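Jetano sit-stand desk: long-term review
12 Jan 2020

The Jetano is a two-motor height-adjustable desk sold as a flat pack, with the frame and top priced separately. I bought both from the Stirkbridge showroom in July and have used the desk on most working days in the months following. The review covers assembly, stability, the controller, noise and the finish of the top. It was bought at the normal retail price.

Delivery and packaging

The frame arrived in one carton and the top in another. Two people are needed to get the frame carton up a flight of stairs. Corner protection on the top was good: moulded foam on all four corners and a sheet of card over each face. The hardware comes in labelled bags, with one spare of each bolt size. The hex key supplied is soft and had begun to round off by the second leg. Use your own.

Assembly

Allow an afternoon. The crossbars slide to suit different widths of top and are locked with grub screws, and the instructions leave it unclear that these should stay slack until the top is on. I tightened them early, found the pilot holes out of line by a few millimetres, and had to go back a step. The pilot holes themselves are clean and deep enough. Turning the finished desk upright is the worst part of the job. It is heavy, and it should not be lifted by the top.

Cable management is a steel tray that screws to the underside near the back. It holds a power board and two plug packs with the lid closed. A third plug pack will not fit unless it is turned sideways.

Controller

The handset is made by Xaba and has up, down and 4 memory positions. A preset is saved by holding the memory key until the display flashes. The display shows height in centimetres, and mine read slightly low out of the box. The offset can be corrected in a menu that the manual mentions only in an appendix.

Pressing a preset once starts the travel and the desk keeps going on its own. I would prefer press-and-hold, at least as an option, in a house with small children. There is a key lock, but it clears whenever the desk loses power. Anti-collision worked when I lowered the desk onto a cardboard archive box: the box was dented and the desk backed off a little way. The same test with a cushion did not trigger it, and the cushion was compressed quite flat before I stopped the desk by hand.

Travel and noise

From my seated preset to my standing preset takes 17 seconds with two monitors on an arm, a laptop and a lamp. Going down is marginally quicker. The motors make an even hum, audible on a call if the microphone is on the desk but easy to talk over. There is a clunk at the start of each movement, which has not changed in character over the period.

Stability

At sitting height the desk is as steady as a fixed one. At standing height there is some movement front to back, and more side to side. Ordinary typing makes the monitors shiver slightly. Writing by hand does not. Leaning on the front edge produces a visible sway, and a tall user should try the floor model at full extension before buying. Re-tightening the leg bolts after the first month made a clear improvement, and I would treat that as part of the assembly.

The feet have adjustable glides with a short range of travel. On my floorboards this was enough. On thick carpet it may not be.

Warranty and parts

One glide cracked during a room change. The replacement came from the Doststead warehouse in 14 days at no charge, although I had to send the proof of purchase twice. The warranty on the motors is longer than that on the handset, which is the part I would expect to fail first.

Price

Frame only, the Jetano was $272 on promotion, and the top added around half as much again. Anyone with a sound existing top could save the difference, provided it is thick enough for the screws supplied.

The top

The surface has a slight texture that shows fingerprints less than a gloss finish would. It wipes clean with a damp cloth and has not stained. Crumbs and dust do collect along the rear edge, where the gap for cables is too narrow for a cloth.
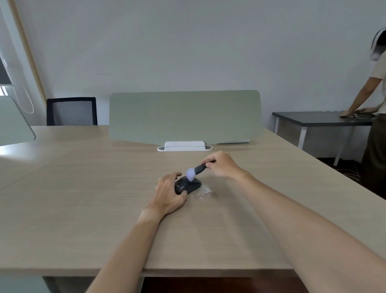 A soft brush gets into it well enough, and I now do that when I check the leg bolts.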